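Winmont Ferry Users Board » Routes and Services » Wildlife cruises on the Omutport run: booking rules, deck capacity, weather cancellations

5/14/24

harborline
I am putting the rule changes for the Omutport seabird cruises in one thread because they are currently spread across four. Corrections welcome. This covers the Proner only. The Coetzee is still on the scheduled passenger crossing and does not do wildlife trips.

Capacity. The Proner is certified for 400 passengers on the crossing. On wildlife trips the operator sells fewer places because everyone moves to one rail when something is sighted. The outer deck limit is posted at the gangway and the crew enforce it with a rope at the aft stairs.

Booking. Seats are released in two blocks. The first opens when the season timetable is published, the second 25 days before sailing. If the first block shows as full, wait for the second before you join the standby list. Standby holders are not moved into the second block automatically. 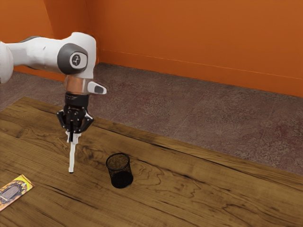 Idris Phillips
The standby part is out of date. I was on standby for the early sailing last September and was moved into the second block with no action on my side. I got an email the morning the block opened and the seat was already assigned.

harborline
Was that a group booking?

Idris Phillips
Two adults, one reference. I don't know if that counts as a group in their system.

harborline
It does. Anything with more than one passenger on a reference goes through the group desk, and the group desk works the standby list by hand. Single bookings go through the web form and get no such treatment. I will change the wording to "single-passenger standby holders."

tidetable_pdf
Disagree with the advice to wait. If you wait for the second block and it goes in the first hour, you are at the bottom of standby. If you join standby on day one and then also book in the second block, you can cancel the standby entry without charge. There is no penalty for holding both.

harborline
There is a penalty if the standby clears before you cancel it. You then hold two paid bookings and the second is refundable only as credit.

tidetable_pdf
Only if you entered a card at the standby stage. The card field is optional. Leave it blank and a cleared standby place sends you a payment link that expires.

Valentin Preda
Both of you are correct for different versions of the form. The old form required a card. The current one does not, but the mobile page still loads the old form if you come in from a saved link. Start from the timetable page and pick the sailing from there.

harborline
Thanks. Adding that.

Continuing with weather, where most of the complaints come from.

The operator cancels wildlife trips on swell and the crossing on wind. These are separate decisions made by separate people. A crossing can run on a day when the cruise is canceled, and last season it did so several times. Do not take a running crossing as evidence that your cruise will sail. The notice is posted on the service status page first and texted second. Text delivery from the Omutport mast is slow, so check the page before you drive.
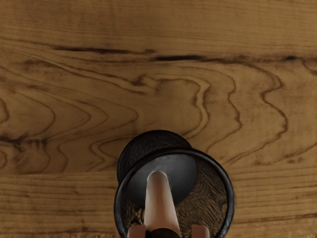
If the cruise is canceled before boarding, you can choose a refund or a transfer to another date. If it turns back after leaving the breakwater, you get a transfer only. The breakwater light is the line. This is in section 6 of the conditions of carriage and the ticket office will quote it.

saltmarsh
The turn-back rule is unreasonable. We left in May, cleared the light, and were alongside again within the half hour. No birds, no island, no refund. I would call that a canceled trip.

Valentin Preda
You may call it that, but the conditions don't. The fuel and crew hours are used once the boat is past the light. A transfer has the same face value as the ticket.

saltmarsh
It has the same face value for somebody who lives in Winmont. I had driven four hours and had no other date.

Idris Phillips
You can name someone else on the transfer. It has to be done at the desk with the original reference, and the new passenger needs to be in the same fare class. I gave mine to my sister-in-law.

saltmarsh
I was not told that at the desk.

Idris Phillips
It is on the back of the transfer slip, small print, second paragraph.

tidetable_pdf
Question on binoculars and tripods. The page says "no freestanding equipment." Does a monopod count?

Valentin Preda
A monopod is allowed on the lower deck. On the upper deck it depends on who is on the stairs. I have been refused once and waved through every other time.

harborline
I'm listing it as "lower deck only" so that people don't plan around the upper deck.

Summary of boarding steps as they stand now:

1. Collect a boarding card at the Omutport kiosk. The emailed ticket is not accepted at the gangway.

2. Use lane B for the cruise. Lane A is for the Coetzee and the lanes do not join up after the gate.

3. Stow large bags in the forward rack before going up. The rack is locked at departure.
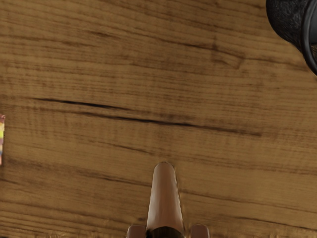
4. Listen for the deck call. Odd card numbers go up first on the outbound leg, even numbers first on the return.

5. Keep the boarding card until you are off the pier. It is checked again on the way out.

tidetable_pdf
Step 4 was not followed on either of my trips. Everybody went up at once until the rope was closed.

Valentin Preda
It is followed when the boat is more than half full. Otherwise they skip it.

harborline
Noted under step 4. Does anyone have the parking charge at Omutport for a full day? The sign and the website disagree.

saltmarsh
I paid what was on the sign. The machine takes coins only.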